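4.2 Working near fixed kitchen fittings

The rules in Section 3 were written for free objects: cups, boards, cutlery, anything that moves if the arm pushes it. Taps do not move, or not in a way anyone wants. A tap is bolted down and stands taller than most of what surrounds it, and its lever will turn under a light knock. We therefore treat it as a fixture with a moving part, a class that the first draft of the Grurkau rules did not have. Rodrigo Quintela proposed the class after reading through the operator notes from the first kitchen, where contact with the tap was logged under three different headings.

The present version asks for the following. Before any motion that brings the gripper beside a fixture, the operator names the fixture aloud and states which side the gripper will pass. Speed is held to the lower of the 2 settings until the finger tips are clear. The lever is counted as part of the fixture over its whole arc of travel, including positions it is not in at the time. If the wrist view is the only view in use, the operator may not move the arm towards any part of the fitting that lies outside that view.

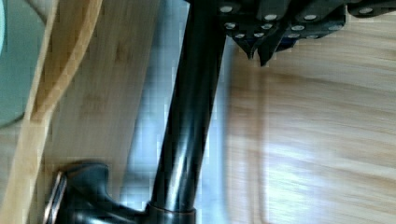 Figure 3. Wrist view with the finger tips beside the upper end of the tap's column. The lever is at lower left, in front of a bamboo board.

Figure 3 is a case where the last of these rules applies. The column can be followed for most of its height, but the point where the tap meets the mounting surface is out of view and so is the end of the lever's underside. Under the rule, a downward move on the lever side needs a second view. A sideways move away from the column does not. The wood on the right is blurred, and an operator would be wise not to judge distance from it. We considered a fixed limit on blur, but operators at Uibo and Plundell could not agree on one when shown the same recordings, and the rule now says only that a distance must be judged from an edge that is sharp in the current view.

Dark finishes need a separate note. The tap in this kitchen is a glossy dark bronze and the gripper is nearly black, so where the two come close together the outline of one can be taken for the outline of the other. Bright reflections on a round column also shift as the wrist moves. Our guidance is to take the boundary from the background on either side of the pipe and to disregard the highlights. 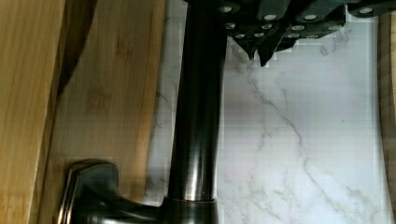
Figure 4. The same fitting with more of the backsplash in view. The finger tips point down, to the right of the neck.

The pale marble pattern in Figure 4 makes that boundary easier to find. The grey vein that starts just below the finger tips is a useful mark within a single run, but we do not allow it to be used as a reference between runs, as a surface pattern gives no depth. The coppery ring between the neck and the base is a better choice. It belongs to the fixture itself, and operators are asked to keep it in view where the task allows.

Things leaning against the wall are covered by the same section. A propped cutting board is free to slide, and if it stands next to a tap the space between the two is often narrow. The rule is that the gripper does not enter a gap between a fixture and a propped object unless the task sheet says so.

Clementina Rebelo checked the wording with operators who had not worked on the draft. Each was given the section on paper, then asked to mark up 80 stills with the moves they would and would not permit. Agreement on the sideways moves was good. It was weaker for moves over the lever, mainly on the question of how far its arc extends, and we have since added a line telling operators to look this up in the fittings list before the session starts. The list is kept with the Nellow task sheets and has one entry per tap.

Two matters remain open. We have no rule for pull-out spouts, which are fixed until somebody pulls them. We also do not say how long an operator may work from the wrist view alone; a limit of 90 seconds was tried and dropped, as it interrupted slow moves at the point where a pause was least welcome.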